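Acting for Stage and Camera
Handout for Week 5: Building a Character from the Small Stuff

Welcome back, everyone. Last week we spent a long time on breath and on standing still, and I know a few of you went home wondering when we would get to the acting. Well, this is the week, more or less. Please read these notes before you come in, and bring a pencil, as you will want to mark up your script pages as we go.

I'd like you to start with what your character wants in the scene. Write it as a plain sentence with a verb you can play. "I want her to stay for supper" is a good one. "I am lonely" is true enough, but it leaves you sitting there feeling things, and the people in the back row at the Skindow can't see you feel (I have sat in that back row, and it is a long way off). Once you have your sentence, go through the pages and mark each place where the character tries a new way to get it. We call each of those stretches a beat. In the kitchen scene from Waronau most of you will find 6 of them, though I have had students argue very well for more, and I enjoy those arguments.

Next comes the life outside the scene. Where were you five minutes ago? Did you eat? Is there a bill on the table you are trying not to look at? The audience never hears any of this, but it gives you something to walk in with — and an actor who walks in with something is so much easier to watch than one who walks in to say a line.
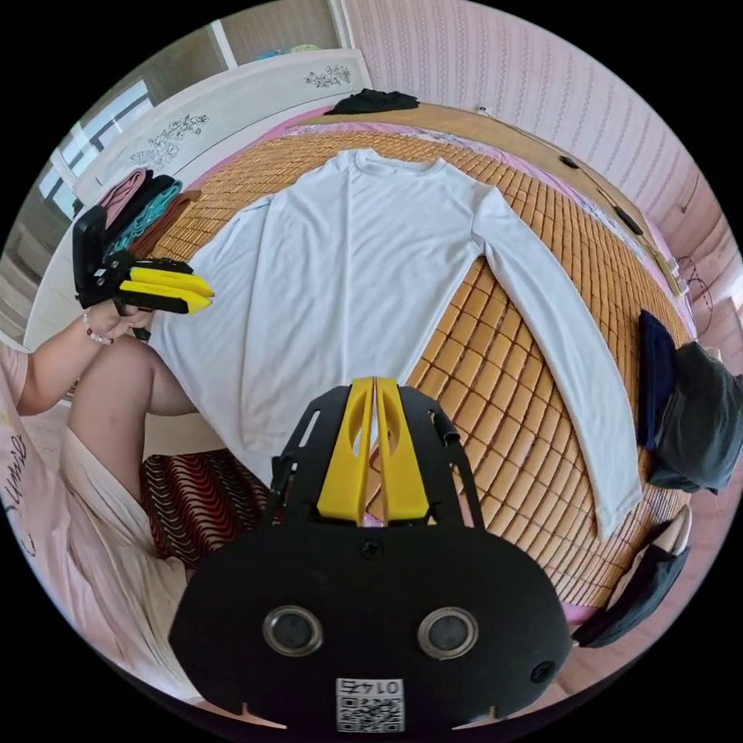 Then there is the matter of the other person. I say this every term and I will go on saying it: your best choices are sitting in your partner's face. Prepare all you like at home, fill the margins, and then when you get up there, listen. If your partner says the line softer than you expected, let it change what you say back. Beginners often worry that this will throw them off their lines. Learn the lines cold, without any music in them, and you'll be fine.

A word about the camera, for those of you doing the Marín scene. Everything above still holds, but you can bring the size down a good deal. Think the thought fully and let your face alone. Also, please keep your hands doing the same thing on the same word each take, or whoever edits it will be very cross with you.

For next time:
Read your scene aloud twice a day, once sitting and once on your feet.
Write a page of roughly 250 words in your character's voice about the morning before the scene.
Go over the Flerkik monologue again, slowly, and mark the beats.

We begin with warm-ups as usual, so wear something you can stretch in, and do bring water.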